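ホーム　製品情報　導入ガイド　ダウンロード　お問い合わせ
サイト内検索　キーワードを入力　検索
カテゴリ：導入ガイド ＞ アーム・エンドエフェクタ ＞ グリッパの比較評価

第4章　グリッパの交換および比較評価

4.1　適用範囲

本章は、Jimitzコントローラに接続した単腕アームにおいて、Prerkden製グリッパとBrimach製グリッパを付け替え、同一条件で把持動作を比較する手順を定める。視覚系にはMac Carthaigh製の固定カメラを使用する。アーム本体の据え付けおよび初期通電については第2章を、ネットワーク設定については第3章を参照すること。

4.2　準備

1. コントローラの主電源を切り、表示灯が消灯したことを確認する。
2. アーム先端のフランジ面を乾いた布で清掃する。
3. 評価対象のグリッパを取り付け、付属のボルトを対角の順に締め付ける。
4. 信号ケーブルを接続し、手首軸を手動で左右に180度まで回して、ケーブルに張りが生じないことを確認する。
5. 主電源を入れ、設定画面の「ツール」からグリッパの型式を選択する。質量と重心位置は型式の選択により自動で入力される。

注意：通電中にグリッパのコネクタを抜き差ししてはならない。コントローラが異常コード129を表示して停止した場合は、主電源を切り、コネクタの固定レバーを確認したうえで再投入すること。

注記：ボルトは機種ごとに長さが異なる。Prerkden製の取り付けには16 mm、Brimach製の取り付けには18 mmのものを使用する。

4.3　カメラとアームの位置合わせ

1. 市松模様の校正板を作業面に平らに置く。
2. カメラの映像に校正板の全体が収まるよう、カメラの向きを調整する。
3. 設定画面の「校正」を開き、校正板の格子数と一辺の長さを入力する。
4. アームを低速モードで動かし、姿勢を変えながら画像を取得する。取得中は校正板に触れないこと。
5. 計算結果を保存し、画面に表示される誤差を評価記録に転記する。

カメラの固定具を緩めた場合、または架台を移動した場合は、手順1からやり直すこと。グリッパのみを交換した場合は、4.2の手順5を実施したうえで、ツール先端位置を再登録する。

4.4　卓上での把持評価

家庭内での使用を想定した評価は、台所のカウンターなど、形状の異なる食器が並ぶ場所で行う。待機姿勢では、グリッパの指先と対象物の間に十分な間隔を確保する。

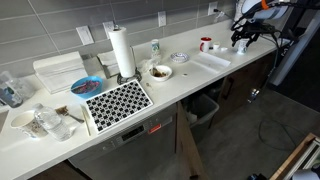 白いマグカップの上方に位置するグリッパ

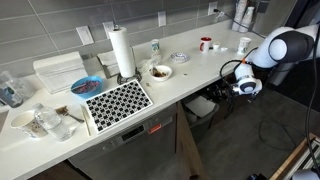 グリッパを交換するたびに、把持姿勢をすべて教示し直す必要があるか。

ツール先端位置を再登録すれば、教示済みの姿勢はそのまま読み込むことができる。ただし、フィンガーの長さや開き幅が異なる機種へ交換した場合は、接近時の高さと開き幅を対象物ごとに確認し、必要な箇所のみ修正する。

評価は次の手順で行う。

1. 対象物を一つ選び、評価記録に名称、材質および置き方を記入する。
2. 「接近」を低速で実行し、対象物の手前で一時停止させる。指先が周囲の物に接触しないことを目視で確認する。
3. 「把持」を実行する。把持力は最小値から始め、対象物が滑る場合に限り一段ずつ上げる。
4. 対象物を持ち上げて静止させ、滑りおよび傾きの有無を記録する。
5. 対象物を元の位置に戻し、フィンガーを開いてから待機姿勢に復帰させる。
6. 他方のグリッパに交換し、同じ対象物、同じ置き方で手順2から5までを繰り返す。

警告：アームの動作中は、可動範囲内に手や顔を入れないこと。操作者は非常停止ボタンに手が届く位置に立ち、動作が終わるまでその場を離れてはならない。

注意：液体が入った容器を対象とする場合は、あらかじめ中身を空にすること。グリッパの駆動部に液体がかかったときは直ちに主電源を切り、内部の点検が終わるまで使用を中止する。

4.5　結果の保存

評価記録は「記録」画面から外部媒体に書き出すことができる。ファイル名にはグリッパの型式と対象物の名称を含めること。把持に失敗した試行も削除せずに保存し、備考欄に失敗時の把持力とフィンガーの開き幅を記入する。

フィンガー表面の摩耗が疑われる場合の点検方法は、第6章「保守」に示す。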